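Ririlgate clip-in light pollution filter, anyone measured one?

duskflat
Looking at the Ririlgate clip-in for my crop body. The listing says it cuts streetlight glow "by up to 200 per cent", so you can see why I'm asking here before I hand over any money. I shoot from a backyard with LED streetlights on two sides. Lens is a manual 135 with a 55 mm front thread. Would I be better off with a screw-in?

kelpie_north
You can't cut anything by 200 per cent. I'd stop reading there.

The bigger problem is the LEDs. These filters were designed when streetlights were sodium, which gives off a couple of narrow lines you can notch out. White LEDs are spread right across the visible. Whatever you block of them, you block of your galaxy too.

Poonam Mathur
I've had the Ririlgate since January and I don't think it's as bad as all that. Background is darker and I can run longer subs before the histogram climbs. Colour goes a bit teal but a custom white balance fixes most of it. It does rattle slightly in the mount.

kelpie_north
Darker background is what you'd get from sunglasses. Did the signal to noise improve? Same target, same night, same total time, with and without?

Poonam Mathur
No, I haven't done that. I'm telling you what I see on my screen. Orion looked better to me.

kelpie_north
Orion is an emission nebula, so yes, it would. Try it on M81 and get back to us.

duskflat
I'm mostly after galaxies so that's a bit of a worry. Is there a transmission curve anywhere? The one on the box has no numbers on the vertical axis.

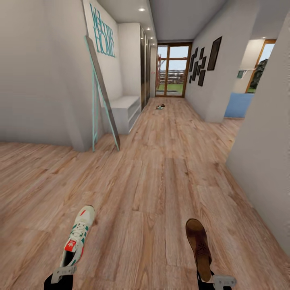

Posted by Sushil Bhatia, Mar 28, 2022
Member, 1,000+ posts

The curve on the box is the same one Brekis used on their old screw-in, right down to the wobble on the red side. I'd want to know who makes the glass before I believed either of them. I asked Ririlgate by email and was told it was "premium optical material". So, glass.

On the thread question, a 55 mm screw-in will go straight on the lens and you can move it to another camera later with a step ring. A clip-in stays with that body and no other. It also shifts your focus, so if you're used to parking the focus ring at a bit of tape, move the tape.

saltbush_sam
Disagree about the clip-in. One filter behind every lens I own is far cheaper than buying for the biggest front element and a drawer of step rings. I've used a Bansal clip-in on wide lenses and the corners were fine.

Sushil Bhatia
Which wide lenses, and how wide? Interference coatings shift toward the blue as the angle gets steeper. On a 135 you won't notice. On something really short I'd expect odd colour at the edges, and I've seen plenty of it posted here and blamed on bad flats.

saltbush_sam
24 mm, stopped down a bit. I looked for it and didn't find it. Happy to put up a raw.

kelpie_north
Please do. One with the filter and one without would be handy.

Poonam Mathur
Fair's fair, I'll do the M81 test if we ever get a clear night. It's been cloud here for weeks. Two hours each way?

kelpie_north
Two each is good. Same altitude if you can manage it or the gradient will muddy things.

cheapglass
There's a Skinix one for $29 that looks identical to the Ririlgate. Same case and all. Might be worth a punt at that price.

Sushil Bhatia
It might be identical, or it might be a bit of tinted plastic in the same case. You won't know from the listing. If you do buy it, shine a white torch through it at a diffraction grating and look for a gap in the spectrum. No gap, send it back.

duskflat
Thanks all. I think I'll hold off until Poonam's test. In the meantime would a longer lens hood do anything about the light on the fence side?

kelpie_north
More than the filter would, I reckon. Black craft foam and a rubber band.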